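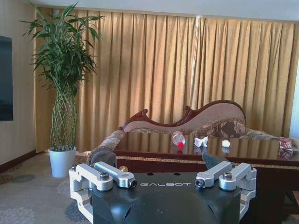
Wasserränder auf dunklem Couchtisch, Öl oder Lack?

trotden_71
Der Tisch ist massiv, Oberfläche vermutlich Nitrolack, Alter unbekannt. Weiße Ränder von Gläsern, Durchmesser wie der Glasboden, nicht fühlbar. Möchte ungern die ganze Platte abschleifen. Welche Körnung zum Anfang, und danach Öl oder wieder Lack?

E. Szabo
Weiße Ränder sitzen im Lack, dunkle im Holz. Bei weißen gar nicht schleifen. Lappen mit wenig Spiritus, zügig darüberwischen, ablüften lassen, höchstens 2 Durchgänge.

Olmedo_J
Spiritus auf Nitrolack halte ich für riskant. Auf Schellack erst recht, den löst er an. Vorher Tropfentest an der Unterseite. Ich nehme Stahlwolle 0000 mit Paraffinöl, immer in Faserrichtung.
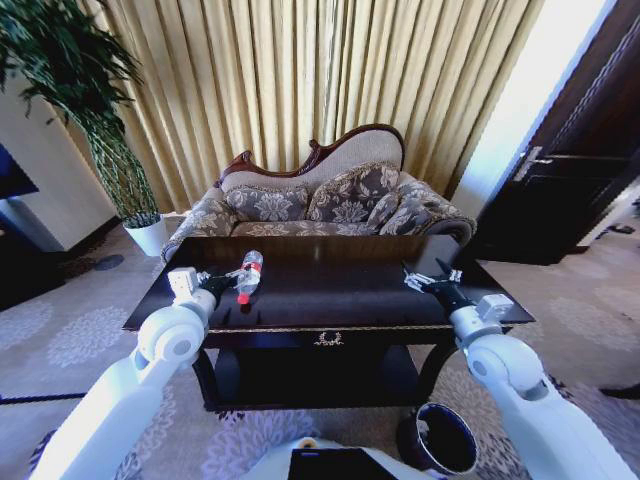
trotden_71
Tropfentest ist gemacht: Unterseite wird nach einer Minute leicht klebrig, also wohl doch Schellack. Ränder entstehen bei uns nicht nur durch Gläser. Auch eine Plastikflasche wie die mit dem roten Deckel, die da quer auf der Platte liegt, hinterlässt einen Streifen, wenn sie beschlagen ist. Ein Untersetzer hilft dagegen nicht.

E. Szabo
Bei Schellack ziehe ich den Spiritus zurück. Dann Stahlwolle, wie Olmedo schreibt.

Nicanor M.
Widerspruch zum Öl. Auf Schellack haftet es nicht, und Reste stören später beim Aufpolieren. 200er Papier ist ebenfalls zu grob. Trocken mit Vlies mattieren, dann dünn Hartwachs.

Olmedo_J
Paraffinöl lässt sich mit Testbenzin abnehmen. Habe ich im Mai an einer Kommode so gemacht, die Politur hielt.

trotden_71
Probiere beides an einer Ecke und melde mich.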